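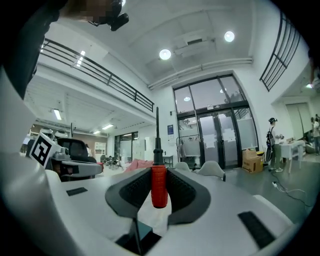

Notes for the Thursday talk. Slot is 25 minutes plus questions. Speak slowly, drink water before slide 3.

**Slide 1 - Title**

Good afternoon, and thank you for coming after lunch. My subject is a practical one: how do we show a task to a robot? I will not speak much about training models. I will speak about the person who holds the tool, and what this person should do and should not do.

I work at Rekico, in the group which prepares demonstrations. Before that I was at a packaging plant, where I programmed arms with a teach pendant, point by point. So I have some patience, but I also know how much time this old way costs.

**Slide 2 - Two ways to show**

First way: remote control. The operator sits or stands with a controller, the robot arm moves, and we record the arm. The good side is that everything we record is possible for this arm. It cannot reach too far, because then it simply stops. The bad side is that the operator feels almost nothing. In our first project, Modov, we had to put a small screw tray under an arm by remote control, and good operators needed 8 attempts for one clean recording.

Second way: by hand. The operator holds a gripper like the one the robot has, with a camera on it, and does the task with his or her own arm. It is faster and it feels more natural. But a human wrist can do things that the robot wrist cannot, and we find this out later, when we play the motion back.

(Pause here. Ask who in the room has tried the first way, then the second.)

**Slide 3 - By hand, in the real room**
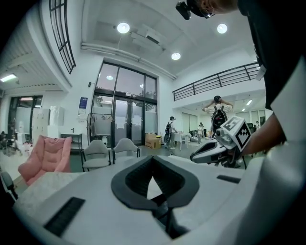 *Slide 3: a second hand-held gripper, marker cube on it, seen over the body of the first one.*

Please look at the cube with the black-and-white patterns. Patterns like these have a known size and shape, so if a camera sees them well, the software can calculate where the tool is and how it is turned. If the operator's sleeve or hand covers the cube, this calculation becomes poor. For this reason I ask new operators to think about the cube first and the object second. It sounds strange, but after one morning they do it without thinking.

Look also at the room: glass doors, ceiling lights, people in the background. I like to record in rooms of this type. A robot which has seen only a gray curtain will have a hard time when someone walks behind the table.

**Slide 4 - What makes a useful demonstration**

- Start from a different position each time. If you always start from the left, the robot learns the left.
- Move at one calm speed. Do not rush the easy part and then wait at the hard part.
- When you make a small mistake, correct it and continue. Keep the recording. The correction is valuable.
- When you make a big mistake (object on the floor), stop and mark the recording as failed.
- Do not speak to the person next to you during a grasp. Your hand stops when you speak. I have seen it in the data many times.

Tell the screwdriver story if there is time: in the Drukden task, one operator always took the screwdriver by the handle and the other one by the shaft, near the handle. Both are correct. But the model learned something in the middle, and it closed the fingers exactly on the edge, where the tool turns and slips. We agreed on one grasp, recorded 30 new demonstrations, and the slipping became rare.

**Slide 5 - When I choose which way**

Heavy object, or a task close to the limit of the arm - remote control.
Small objects, many different rooms, many operators - by hand.
Contact with force, for example pushing a plug into a socket - I am still not sure. At Cavalcanti they asked us for this, and we recorded it in 2 ways. The hand recordings looked better on the screen, but the remote ones played back with fewer stops. I want to hear from the audience if somebody has more experience.

**Slide 6 - Cost of the operator**

Do not skip this slide, even if I am late! Holding a gripper is tiring, first for the thumb and later for the shoulder. We change operators every 30 minutes. In the tired recordings the approach to the object becomes lower and shorter, and the robot copies this too.

**Questions I expect**

*Can one person learn this in a day?* Yes for the simple tasks. For two hands, give it a week.

*Do you delete bad recordings?* Only when the tracking is lost. The others we label.

*Does it work with other grippers?* Only if the fingers have similar shape and opening. Show the spare finger from my bag, left pocket.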